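Reading time: 2 min

Folding and packing white covers – flat or rolled?

stovis_shed
I've got over 40 white covers to get into boxes by November and I can't settle on a method. Mine slip about the moment you pick them up, and the creases drive me mad! Flat on a table, or rolled? What does everyone do?

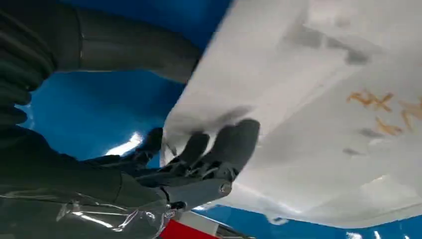
Hand under the sheet, faint creases showing

gruvum_lass
Flat, every time. Get one hand underneath first, then smooth outwards. I did 19 before lunch that way at the Kushwaha hall and they stacked lovely.

tapeandtwine
Can't agree, sorry. Rolled takes half the space and you don't get that hard line down the middle. Flat is fine if you've got shelves going spare – I haven't. 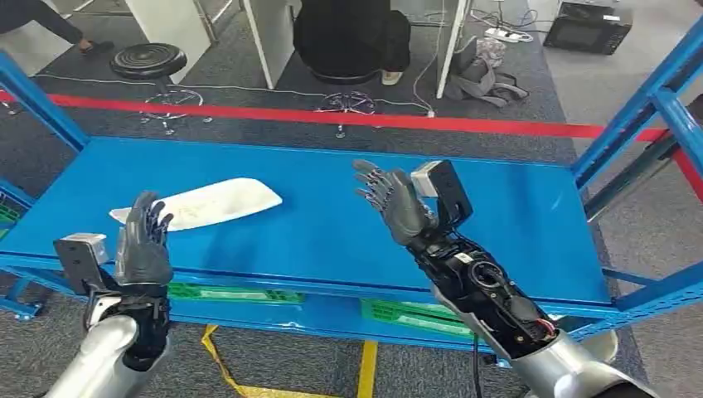

gruvum_lass

Blue metal top, white piece laid at an angle. I like working on top of a shelving unit, it saves my back. Do wipe it down first, metal marks white things something rotten.

fesell_fan
Waist height for me too, but I put an old towel down. And I'm with tape on rolling (only for the thin ones though, thick ones spring open again). 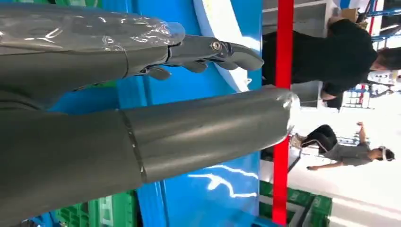 Blue panel and red rail, with people beyond

stovis_shed
Ooh, hadn't thought of splitting them thick and thin. Towel's going down tonight. Tape, do you tie yours or use bands?

tapeandtwine
Cotton tape, loose bow. Bands leave dents.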